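Section 4: The wooden table. Setting up, cable runs and daily care 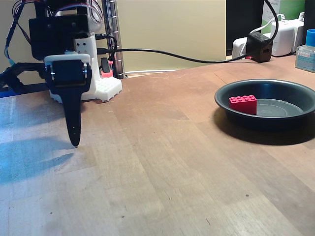

Read this section through before you bring the table into the room. It covers placing the table, running the mains and low-voltage cables along the back, fixing equipment to the top, and looking after the surface. Assembly of the legs and underframe is in Section 3. If you bought the table ready assembled from Altetell, you can ignore Section 3 apart from the page on adjusting the feet.

The guide applies to the Flumirville bench table in both lengths. Where the longer table differs, the step says so.

4.1 Before you start

You will need:

a spirit level
a pencil and a steel rule
the 2 hex keys from the fittings bag
a soft cotton cloth
cable clips, self-adhesive or screw-in
a small brush for dust

Let the top rest in the room overnight, flat and unwrapped. Wood that has come out of a cold van in January will move a little as it warms up, and screws put in straight away may need doing again.

Caution: the top is heavy. Two people should lift it. Hold it by the long edges and keep your fingers clear of the slots on the underside.

4.2 Placing the table

1. Choose a spot where the back edge can stand close to a wall with a socket. Leave a gap wide enough to get your hand behind.

2. Keep the table away from radiators and out of direct sun. Sunlight will change the colour of the wood unevenly, and you will see the outline of anything that has been standing on it.

3. Set the table down on all its feet. Do not drag it.

4. Lay the spirit level along the length of the top, then across it. Turn the feet until both readings are good. Start with the lowest corner.

5. Press down on each corner in turn. If the table rocks, go back to step 4.

6. Tighten the lock nut on each foot.

Note: check the level again after a week of use. On carpet the feet will settle.

4.3 Planning the layout

Put everything you intend to keep on the table in place before fixing or clipping anything. Most of the calls we get about this table are from people who have stuck down their clips and then decided to turn the table round.

1. Put the tallest items towards the back.

2. Put anything that draws power near the back edge, on the same side as the wall socket if you can.

3. Leave the front of the table clear for hand work. A space 90 cm wide suits most people sitting down.

4. Sit at the table and reach for each thing you use often. Move it if you have to stand up to get it.

5. Mark the position of heavier items lightly in pencil. Pencil marks come off with a dry rubber. Do not use tape for this, as it can lift the finish.

If an item has moving parts, work out how far they travel in every direction and keep cups, papers and loose cables outside that space. Check downwards as well. Any part that hangs low can scratch the wood, and a light touch repeated in the same place will wear through the oil sooner than you expect. A thin mat underneath will prevent this.

4.4 Power adapters

Small boxed power adapters can sit on the tabletop towards the back or hang in the wire tray under the table (sold separately, Zevville range). On the tabletop they are easier to reach and easier to keep cool.

1. Stand the adapter on its flat side, with air on all sides.

2. Turn it so that you can see the indicator light, if it has one, from where you sit.

3. Keep it clear of cloths, papers and foam.

4. Leave a loop of slack between the adapter and the wall, so that a knock to the table does not pull on the plug.

Caution: never stand an adapter on a damp surface. After oiling the table, wait until the top is fully dry before putting adapters back.

Caution: do not cover an adapter to hide it. If it feels too hot to keep your hand on, unplug it and have it checked.

4.5 Running cables along the back

Cables should lie along the back of the table and not cross the working space. A shallow droop between two points is fine and puts less strain on the connectors than a cable pulled tight.

1. Unplug everything.

2. Lay the cable along the back of the table from the equipment to the adapter. Let it find its own curve.

3. If the cable springs up, unroll it fully and leave it flat for an hour. Do not bend it sharply to make it lie down.

4. Fix the first clip a hand's width from the equipment. Fix the last one a hand's width from the adapter.

5. Add clips in between only where the cable wanders. On the longer table one more is usually enough.

6. Press the cable into the clips with your thumb. It should slide a little when pulled gently. If it does not, the clip is too small.

7. Plug in at the equipment first, then at the wall.

Note: black cables show up well on the pale finish and less well on the dark one. If you have the dark finish, use pale clips so that you can see where the cable runs when you are wiping down.

Thin loose wires, such as the coloured ones used inside small electrical projects, need different treatment. Clips made for mains cable will not hold them. Gather them with a soft tie, leave enough length for anything that moves, and keep them up off the table where a sleeve or a cloth could catch them. Do not staple them.

4.6 Standing and fixing equipment on the top

Many items can simply stand on the table. Others need a base. Studded building plates, wooden boards and metal feet are all suitable as long as the underside is smooth.

1. Turn the base over and run a finger along the underside. Remove any grit or sharp moulding.

2. Brush the tabletop where the base will stand.

3. Lower the base straight down. Do not slide it into place.

4. If the item tends to creep, put a sheet of thin non-slip matting beneath it, cut slightly smaller than the base so that it does not show.

For items that must not move at all, use clamps at the table edge. Put a piece of scrap wood or card between the clamp and the table, top and bottom. Tighten by hand only.

Screws may be driven into the top if you accept that the holes are permanent. Drill a pilot hole first, and stay well in from the edges. Holes drilled through the top are not covered by the guarantee.

Upright rods and poles should be held at the foot by a proper flange or clamp. A pole that is only leaning, or held at the top by something else, will mark the wood as it shifts.

Caution: do not fix anything over the centre joint. The joint has to be able to move with the seasons.

4.7 Daily and weekly care

Every day:

1. Pick up small parts and put them in a tray. Screws and clippings are the usual cause of scratches.

2. Brush the top towards the front edge and catch the dust in your hand or a pan.

3. Wipe up spills at once with a dry cloth.

Every week:

1. Switch off at the wall and unplug the adapters.

2. Lift cables out of their clips and wipe them from end to end with a dry cloth.

3. Wipe the tabletop with a cloth wrung out in plain water, following the grain.

4. Dry it straight away.

5. Look under the bases of any standing equipment. Dust collects there and holds moisture against the wood.

6. Put the cables back and plug in.

Do not use spray polish, bleach, scouring pads or steam.

4.8 Oiling

The table leaves us with one coat of Begum bench oil. A second coat is needed after 1,000 hours of use, or sooner if water no longer beads on the surface. Clear the table completely before oiling. Working round equipment leaves lines that are hard to get out afterwards.

1. Rub the surface lightly with fine paper, along the grain.

2. Brush off the dust and wipe with a barely damp cloth. Leave to dry.

3. Apply a thin coat of oil with a cotton cloth.

4. Wait 15 minutes and wipe off everything that has not soaked in.

5. Leave overnight with a window open.

Caution: oily cloths can catch fire by themselves. Spread them flat outdoors to dry, or soak them in water, before throwing them away.

4.9 Common problems

The table rocks after being moved.
Slacken the lock nuts and level the feet again as in 4.2.

A pale ring or patch has appeared.
Moisture has got under something. Leave the area open to the air for a few days. If the mark stays, rub down and oil the whole top, not just the patch.

A cable keeps coming out of its clip.
The clip is too large, or the cable is twisted. Unplug it, let it hang to untwist, then refit it.

A clip has come unstuck.
Clean the spot with a dry cloth and use a new clip. The old adhesive will not hold twice.

There is a fine scratch below a moving part.
Raise the part or fit a mat before treating the scratch. Light scratches usually disappear under a coat of oil.

Spare feet, lock nuts and clips can be ordered from Altetell using the number on the label under the top. Questions about this section should be marked for Rukhsana Orakzai in the workshop office.

Section 4 last revised Friday, February 14, 2020. Section 5 covers the drawer unit.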